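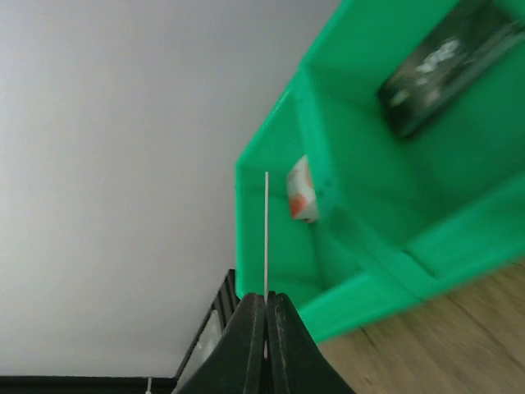
Recep Tokgöz asked, after the interim note went out, why a storage project should spend its first stage on compartments and leave the cupboards until later, when the cupboards hold most of the stock. The point is a fair one and is answered under Sequence of work.

Progress report: Plandberg toy and games library, storage refit
Reporting period ending 1st August
Prepared by Obsa Ambaye for the Gudeta fund

Summary

The refit of the lending room is on schedule for the open shelving and behind schedule for the closed cupboards. The catalogue stands at 2,408 items. Green plastic compartment units are in use along the pale wall and are being stocked by category. Labelling has started. The grant has not been exceeded in any line, although the labelling line is close to its limit and a small transfer is requested below.

Sequence of work

The original proposal put the cupboards first. The order was changed at the planning meeting for two reasons. The cupboards are fixed joinery and need a measured drawing before the fitter, Rokix, will quote. The compartment units are freestanding and could be filled without any trade on site. Borrowers also take most small boxed games from open shelving, so the change gave them a usable room sooner. The closed cupboards hold seasonal and oversized stock, which moves slowly, and a delay there has less effect on lending.

In hindsight the measured drawing should have been commissioned in the same week as the shelving order. It was not, and that accounts for most of the present delay.

Open shelving

The units are moulded in bright green plastic, with thick walls and box-like compartments divided by flat panels. The material was preferred over melamine board for ease of wiping down. Melamine samples from the old room had swollen at the lower edges after repeated cleaning. The plastic has a glossy finish, and fingermarks show on it more than expected under the ceiling lights. A dry microfibre cloth is adequate for these.

Stocking follows the rule agreed in the storage plan:

Small cartons stand upright, near the back of the compartment.
Larger flat boxes lean against the back panel, lower edge on the compartment floor.
No compartment is filled past the front rim.
Items with loose parts go in zip pouches before shelving.

The rule for small cartons has drawn some comment. Standing a small carton at the back leaves a deep empty ledge in front, and the space looks wasted. A trial with cartons brought forward to the rim led to repeated falls during returns, and the original rule was reinstated. Doubling up – two cartons one behind the other – is permitted only where both are copies of the same title.

Leaning boxes are a partial solution. Dark packaging with fine print is difficult to read in the upper compartments, where the side walls throw shadow, and staff have been pulling boxes out to check titles. The shelf-edge labels are expected to fix this. Should they fall short, dark boxes will be moved to the lower rows at the next reshuffle.

Wall and finishes

The wall behind the units was filled, sanded and repainted in a pale grey-white before the shelving came in. The colour was matched to the existing ceiling trim. No hooks, rails or notices are to be fixed to the painted area beside the units; notices will go on the corkboard by the desk. The painter's invoice came in under the estimate and the balance has been left in the finishes line pending the cupboard work.

Labelling and catalogue

Shelf-edge labels are supplied by Clestel on a matte stock with removable adhesive. The first batch lifted at the corners within days on the glossy plastic. Clestel replaced it at no charge with a stronger adhesive, and the second batch has held so far. Labels carry the category code and a short title. Colour coding was considered and dropped, as the strong green of the units made the paler label colours hard to tell apart.

Checking the catalogue against the physical stock is continuing. During the period 17 titles were found to be recorded under two numbers, and these entries have been merged. A further 6 games were withdrawn for missing pieces and will be kept for spares. Puzzles have not been checked and are excluded from the merged figures.

Budget

Shelving: fully spent, all invoices paid.
Wall and finishes: underspent, balance held.
Labels and pouches: nearly spent.
Cupboards: no expenditure to date.

Approval is requested to move $70 from wall and finishes to labels and pouches. The transfer would cover a second carton of zip pouches, which are being used faster than planned. No increase in the total grant is sought.

Risks

The main risk is the Rokix quotation. Should it exceed the cupboard allowance, the preferred response is to keep the existing carcasses and replace only the doors and hinges. A secondary risk is adhesive residue on the plastic when labels are changed. A test patch on the side of one unit will be left in place until the end of August and then removed, and the result will be passed on to Clestel.

Next period

Measured drawing of the cupboards to be completed and issued to Rokix.
Shelf-edge labels to be finished on the upper rows, then the lower.
Puzzle stock to be checked against the catalogue.
Borrowers' guide to be revised to show the new category codes.

Recep Tokgöz has asked that the cupboard drawing be circulated before the quotation is accepted. It will be sent to him and to the Gudeta fund on the same day it goes to Rokix.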